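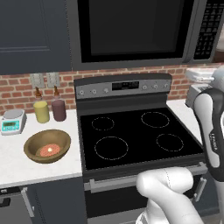

The practice kitchen, in simulation. You would spend your first few weeks in one of these.

Kitchen Hand (Robot Supervision), Brisidmont Central Kitchen
Permanent, 29 hours a week, day shift

Brisidmont cooks for aged care homes and two schools. Since March, part of the portioning and fetching at our Nisatley site has been done by robot arms. They do not call in sick. They do stop dead in front of a bowl and wait for someone with common sense, and we are hiring that someone.

What the job used to be: lifting, scooping, wiping, sore wrists by Thursday.

What it is now: watching 3 arms, stepping in when one gets confused, wiping. The wiping has survived every round of modernization so far.

You will also spend part of each week at a screen, running new tasks in a simulated kitchen before anyone tries them near real soup. Your labour there is mostly judgment. Would a cook put the bowl there? Would you want to reach past the range for that bottle? The programmers at Grotton, who supply the software, are clever people and some of them have cooked.

We won't pretend everyone loved the change. Nearly 200 shifts a year went from the portioning line, and the people who worked them were moved to prep, deliveries or this role. Two went back to prep after a month because they missed talking to somebody. Fair enough. The arms are poor company.

You need:
A food handling certificate
A year or more in a commercial kitchen
Patience with machines, or a convincing imitation
No coding. If you can code, please don't fix anything without asking.

We offer the line cook rate plus a supervision allowance, paid training, and lunch, which is still made by humans.

Send a résumé and a few lines about the worst piece of kitchen equipment you ever worked with to the hiring desk at the Deschamps Street office. Stories over 100 words will be read on our breaks.

Posted Monday, May 18, 2026. Open until filled.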